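Small clubs should stop chasing tournaments

Every October our under-12s committee meets to plan the spring, and every October the talk turns to tournaments. Which ones, how far away, how many nights in a hotel. I have sat through enough of these meetings to think we are asking the wrong question. A club our size should enter fewer of them, and some years none.

Start with the money. Last spring the weekend at Cenon cost us 1048 pounds before a single family had bought lunch. That covered the entry fee, the minibus and the referee levy. Our whole budget for the year is 3000. For a third of it, 14 children played four short matches, and two of them spent most of the time on the touchline.

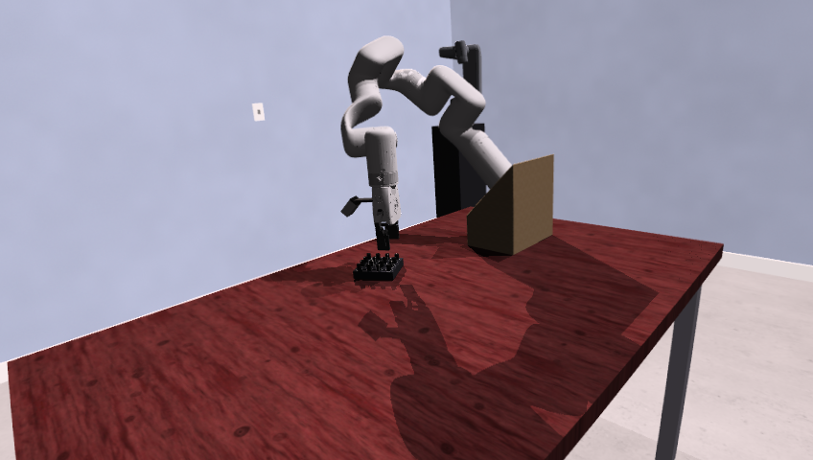

The same money would pay for the indoor hall through the wet months, when we now cancel one session in three. It would also replace the goals, which have been patched with tape for longer than most of the players have been in the club. Every child at every level would get something out of that.

Parents tell me the children love going away, and I believe them. They love the bus and the late night. I am less sure they love the football, which is often played on tired pitches against teams picked from towns ten times the size of ours. Losing heavily now and then does no harm. Paying 200 pounds a family to do it is harder to defend — and some families can't pay, so their children stay at home and hear about it at training on Tuesday.

Clubs such as Boyer have gone the other way. They play friendlies with Sosus and Huvbridge on a Saturday morning, home and away, with squads mixed on the day so the games are close. The drive is short. Everyone plays at least half of each match, and they are home by 2. Their numbers have held up while ours have slipped.
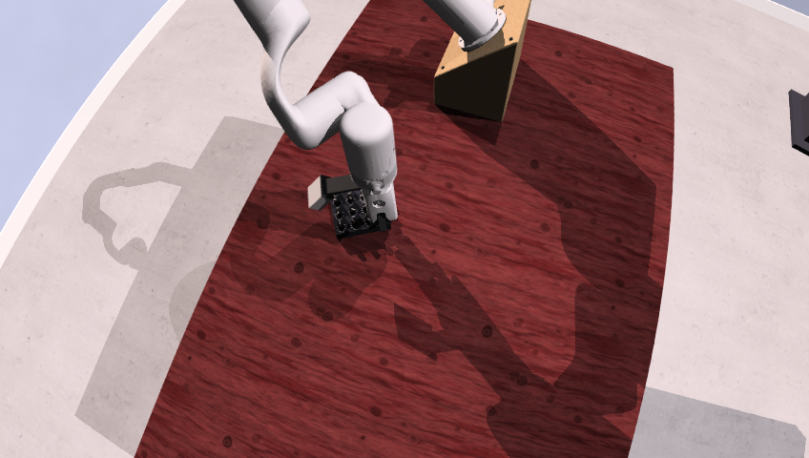
What I would do instead

I would keep one trip a year, in early summer, and open it to every age group. The club should pay for it in full or not go. The rest of the calendar should be local friendlies, arranged by the coaches themselves, with no trophies and no table.

Some of the stronger players will want more than that, and they should be helped to find it elsewhere. A few may leave. I would accept that if the other children got a full season of football on a decent surface.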